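Ticket 1167: Two-arm cell, comparing Andent fingertips with stock fingertips on T-shirts
Status: open, waiting on parts
Queue: Clerkholm cell support
Component: grippers, wrist cameras, arm controllers

Summary

With the Andent tips fitted, the grip on single-layer jersey is lost during the stretch step more often than it was with the stock tips. Gripper feedback still reports a closed grip after the cloth has gone. The task runner carries on to the lay-flat step with one side of the shirt free.

Setup

Two arms on the front mounting bar, one gripper each, running the Clondirero task runner. Andent tapered tips on both grippers. Garments go in the tray at the left of the table. Grip force is set in the controller as a level from 1 to 10, default 6. Controller firmware is build 536 on both sides.

Steps to reproduce

1. Home both arms and load the T-shirt routine.
2. Place one short-sleeved shirt on the table, neckline toward the left arm.
3. Run to the hold point. Left gripper takes the end of the far sleeve, right gripper takes the hem corner.
4. Start the stretch step at default speed.
5. Watch the cloth at the right gripper and compare it with the reported finger gap. 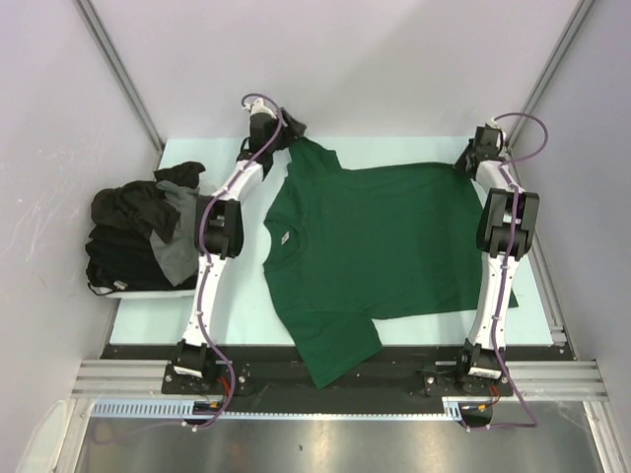 Hold point, green shirt, sleeve end in the left gripper and hem corner in the right.

Expected: both grippers keep hold until the lay-flat step is finished.

Observed: the hem corner slides out of the right gripper partway through the stretch. The left side usually holds. No fault is raised on either controller.

Checks so far

Force level. Raised from 6 to 8 on the right gripper only. Fewer losses on the hem, no change on thin sleeves. At 8 the tips leave a visible crease in lighter shirts, so we don't want to stay there.

Stretch speed. Halved. Little difference at level 6. Put back to default.

Tip alignment. Checked both grippers with a feeler gauge. Left is even along the full contact length. Right closes at the very end first and leaves a small gap lower down. Loosened the right tips, shimmed them, tightened again. Better, but the gap came back after an afternoon of running.

Swap test. Moved the right pair of tips to the left gripper and the left pair to the right. The fault followed the tips. This rules out the right gripper motor and its cable, and we have stopped looking at the cable loops.

Stock tips. Refitted on both sides and ran the same shirts. The hem stayed in at level 6. The stock tips are wider, though, and they pick up two layers where the routine wants one. That was the reason for trying Andent in the first place, so going back for good doesn't solve much.

Controller log. The slip threshold is compared with finger gap only. One layer of jersey is thinner than the threshold, so an empty gripper and a gripper holding one layer look the same to the runner. This is a separate fault from the tip wear and would be there with any narrow tip. 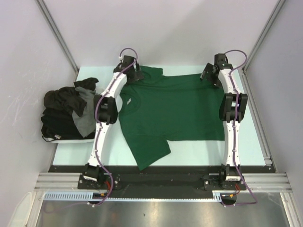
Clerkholm, Sep 14, 2021

Reran with the green shirt after setting force back to the default. Results match the earlier runs. Fixed camera is good enough to see where the grippers are over the shirt, but at this distance it can't be used to judge how much cloth is between the tips. Anyone reviewing a run should go to the wrist view for that.

Changed the logging so that a wrist camera still is saved at every grip close and every grip open. Storage cost is small. Please leave this on for all tip tests until the ticket is closed.

Also tried the Phùng rubber pads from the spares drawer, cut down and glued to one pair of stock tips. Good hold on the hem. The glue let go at one corner before the end of the session, so no numbers worth keeping. A moulded version may be worth asking for.

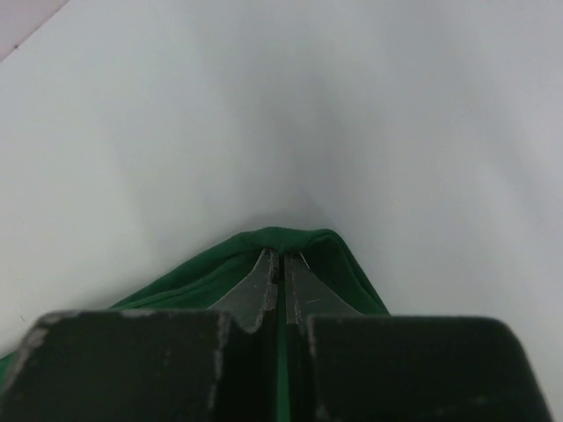
Posted by: Clerkholm cell support

Notes on the wrist view. The cloth bunches just above the fingertips and the dark line between the tips is easy to pick out. A bunched edge like this gives the tips more to hold than a flat single layer does. The routine should close a little deeper past the edge so that it gathers some cloth before it lifts. A deeper close has been added as an option in the runner, off by default.

Scuffs on the tips and the finger blocks show up in the same view. Check the inner faces by eye at each tip change and write the condition in the log, using the same words each time (clean, scuffed, chipped).

Next actions

- Order a second set of Andent tips and repeat the swap test with new parts on both sides.
- Run the deeper close at force level 6 with both tip types.
- Ask for a slip check that uses motor current as well as finger gap.
- Get a price for moulded pads to suit the stock tips.

Workaround until then: stock tips on the right gripper, Andent on the left, level 6 on both. Double-layer picks on the right have to be cleared by hand with the arms paused.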